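4.2 What people told me about keeping old household cloth

I went into the interviews expecting to talk about money. My 57 households in Floltside had all answered the mail survey, and on paper the story looked simple: people with less to spend keep their towels and sheets longer. Then I sat down in actual kitchens and the talk went somewhere else entirely!

Mostly it went to feel. People kept telling me that new cloth is stiff, or slippery, or "too loud" (that one came up more than once, and I still love it). Adesuwa Akinola, who ran the second round of visits with me in October, started writing down every word folks used for softness, and her list got so long that we had to recode the whole set. We ended up with 2 broad groups — words about the hand and words about memory — and I'll admit the line between them is fuzzy. Where does "broken in" go? We put it with the hand. Vendula Šindelář, who checked our coding, would have put it with memory, and she may well be right.

The survey had only one question on texture, so I can't say how far any of this reaches past the homes we visited. I'd love to see it asked properly in a bigger sample, say 1000 households, with room for people to use their own words. The Hämäläinen scale (see Section 2) gets partway there, but it treats wear as damage from the first item on, and plenty of our keepers would argue with that. Wrinkles and creases, for them, were part of the comfort (Figure 3). 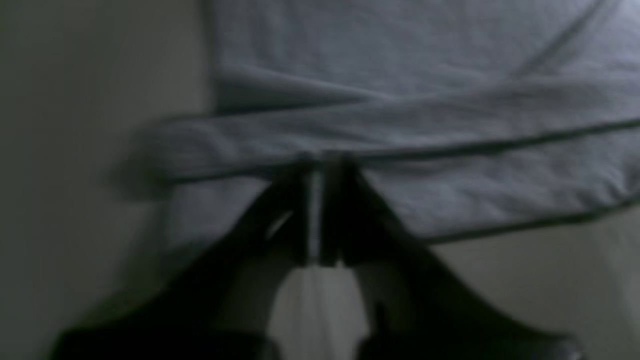 Figure 3. Soft-looking grey-blue cloth with shallow creases and a folded band.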